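Do you really need your driveway sealed every year?

If you live on the north side of Sellcombe you have probably had the flyer by now. Heinonen Driveway Care is offering a spring special on Rurnine, a clear sealer for concrete and pavers, with a yearly "protection plan" to go with it. Several Lumolora readers sent us a copy and asked what we thought. We think you should read the small print first.

The flyer says an unsealed driveway "begins to fail after its first winter." We asked Heinonen where that came from and were told it was based on experience. Maybe so. There are plenty of slabs in town that have never seen a drop of sealer, and the cracks in most of them look a lot more like tree roots and bad drainage than missing Rurnine. Sealer will not fix either one.

Then there is the price. The special is $500 for a two-car driveway, cleaning included, and it drops by $22 if you sign up for the plan. The plan runs for 3 years and renews by itself unless you write to cancel. A phone call doesn't count. The discount is on the first visit only, a fact that turns up on the back of the sheet in gray type.

We are not against sealing. Oil stains wipe up easier on a sealed surface, and pavers keep their joint sand longer. But once a year sounds like a lot for a driveway that gets two cars and a basketball hoop. A simple check costs nothing: pour a cup of water on a clean, dry patch. If it beads up, whatever is on there is still doing something, and you can put your checkbook away. If it soaks in and leaves a dark spot, get a quote – then get another one from somebody who didn't leave a flyer on your door.

Ask what surface prep is included, too. Sealing over dirt or mildew locks it in, and the flyer's "full clean" is described further down as a rinse. Ask how long to keep the cars off. We got two different answers from the same office.
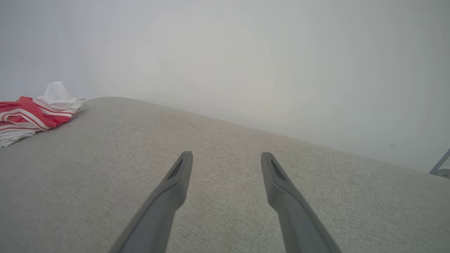
Sellcombe, 2019-05-01

Heinonen says the special price ends in July. It said much the same on last year's flyer, so don't let the deadline rush you. If you have had Rurnine put down and it has been through a winter or more, write and tell us how it looks, good or bad. We would like to print a few replies in the next issue.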